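Who says the robot is safe?
A Wisteo explainer for curious readers

Grown-ups love to say a robot is "perfectly safe." Next time you hear it, ask a question back: says who?

Maybe they'll tell you there is a standard. A standard is a long set of rules that a lot of people have agreed on, so that a machine made in Irnton and a machine made in Jullholm get checked the same way. There are standards for bike helmets, cribs and power plugs, and there are standards for robot arms too.

That's good. But a standard is only writing. It can't jump up and grab your sleeve if you lean too close to a moving arm. Somebody has to read it, understand it and then do what it says, even when they're tired and want to go home.

What do the rules ask for?

Mostly pretty ordinary things. Before a robot arm gets to work, people are supposed to sit down and think of everything that could go wrong. Could it pinch a finger? Could it drop something? Could a cable get caught? This is called a risk assessment. It sounds very serious, but you do a small one each time you look both ways at a crosswalk.

There should be a way to stop the arm quickly, and people nearby should know where that is. There should be a limit on how fast and how hard the arm can move when someone could be close by. And people should know how far it can reach, which is often farther than you'd guess.

Sorting cards into baskets looks like a gentle job. It still needs all of those questions.
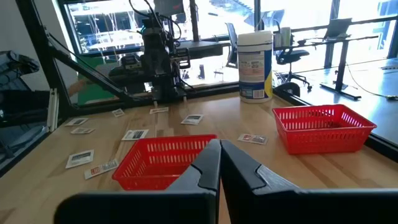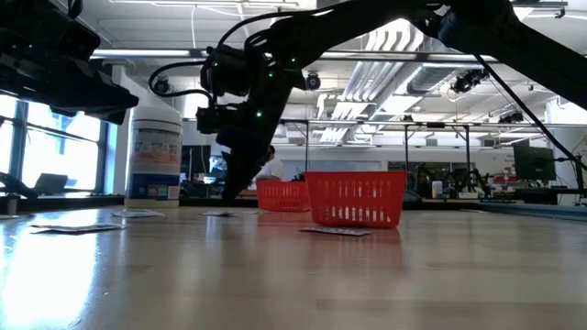 Cards are light and a plastic basket won't break your toe. So is a job like this harmless? I'm not convinced you can tell by looking at the things being moved. The arm is the heavy part. If it swings the wrong way, it doesn't matter much to your elbow whether it was on its way to pick up a card or a brick.

Two arms at one table make it trickier. Each one might be fine by itself, but they could bump each other, or a person could be watching one and forget the other. A careful risk assessment looks at both arms together. A lazy one looks at the first arm, then writes "same again" for the second.

Be fussy about stickers

Suppose a company called Villa sells a robot with a shiny sticker that says SAFE. (Lots of ads work like this.) What was tested? Was it the arm alone, or the arm with its gripper on? A gripper can be pointy. If you take off a soft one and put on a sharp one, you have a different machine, and the old check doesn't cover it.

Numbers can fool you too. Imagine an ad that says "90 per cent safer!" Safer than what? Safer than an older robot? Safer than juggling knives? If the ad doesn't say, the number isn't telling you anything. I'd colour it in grey and move on.

Are the rules any use, then?

Yes, some of them are very useful. Many safety rules get written after a person has been hurt, and ignoring them would be silly. My grumble is with people who treat a rule book like a magic spell. I've seen a checklist with 27 boxes, every one ticked in the same pen with the same quick flick. Did anybody really check? I couldn't tell, and neither could you.

Questions to try when you visit a place with robots:

How do you stop it?
Who is allowed to stop it?
When did you last test the stop button?
What changed since the last safety check?

A good answer usually comes with somebody showing you. If all you get is "don't worry about it," stay behind the line and ask again.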